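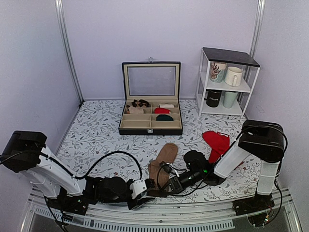 Wall Quoits

Wall quoits is a throwing game for two to eight players in which rubber rings are tossed at a set of pegs fixed to an upright board. It sits somewhere between darts, horseshoes and the ring toss you remember from the county fair, and I've been playing it badly for most of my adult life. I'm writing this entry as a player first, so forgive me if I wander off into opinion now and then (I've tried to mark it when I do).

Name

Most people in my part of the world just say "rings." Older players in Plostgate call it "pegging," which causes no end of confusion with cribbage players, and the Terkby crowd say "hookey" even though their boards have used straight pegs for as long as I've been visiting. I'm using wall quoits because that's what was painted over the door of the first hall I played in, and I'm too old to switch.

The board

A standard board is square, with 13 pegs, each tilted slightly upward so a ring that lands well will stay put. The numbers run from 1 to 13 and they aren't in order. High pegs sit next to low ones, so a greedy throw that drifts an inch gets punished, same as in darts. The 13 is in the middle at Plostgate. At Terkby it's top left, and if you've grown up on one layout the other will drive you up the wall for a month.

Rings are solid rubber, six to a set. New ones bounce like crazy! Most players like them broken in, and there are people who won't lend theirs out under any circumstances. I keep mine in an old cookie tin with a bit of chalk dust, a habit I picked up from my first team captain and have never questioned.

How it's played

You stand behind a line on the floor, throw all six rings, add up what stuck, and step aside. A ring hanging on a peg scores that peg's number. A ring that lands on the floor scores nothing, even if it hung there long enough for you to start celebrating. Two rings on the same peg both count.

The common game is called 200s. Everyone starts on 200 and works down to zero, and you have to finish exactly. Go past it and your whole turn is wiped, so you're back where you were before you stepped up. That's where the game gets its drama. I've seen someone get down to 2 in no time at all and then stand there for the rest of the evening, hitting everything on the board except the peg they needed.

The long game, 900s, is played by pairs and is mostly a summer thing, when there's time for it. Partners alternate turns and are allowed to talk between them but not during. In Terkby they don't let you talk at all. I think that's miserable, but they win a lot, so what do I know.

Throwing styles

There are two main ways to throw. The flat throw is held like a Frisbee and spun off the first finger, and it's what most beginners do without being told. The drop throw is held vertically and lobbed in a little arc so the ring comes down over the peg from above. It's slower to learn and a lot kinder to your score once you've got it — I switched after my second season and was terrible all winter before it clicked.

Left-handers often stand at the far right end of the line and throw across the board. There's no rule against it as long as both feet stay behind.

League play

The Gilchrist League is the one I know best. Matches are on Tuesday nights, with teams of five, and the season wraps up in June with a knockout for the Cleseo Plate. A match is five singles games of 200s and a doubles game of 900s to close, although the doubles gets skipped if both captains agree and people have work in the morning.

The best-known name in the league is Tipene Donnelly, who holds its record for a single turn with a 49. If you've never thrown a ring that may not sound like much, but most of us are happy with anything in the twenties. He uses the drop throw, naturally, and takes forever between rings.

Local variations

Plostgate plays "clear the board," where you have to hit every peg once in number order. It's great practice and a long night. Cleseo has a version where a dropped ring costs you a point, which I find a bit mean with beginners in the room. Families at home often move the line closer for kids and let them finish on any score, and that works just fine.

See also: Ring toss, Horseshoes, Darts, Deck quoits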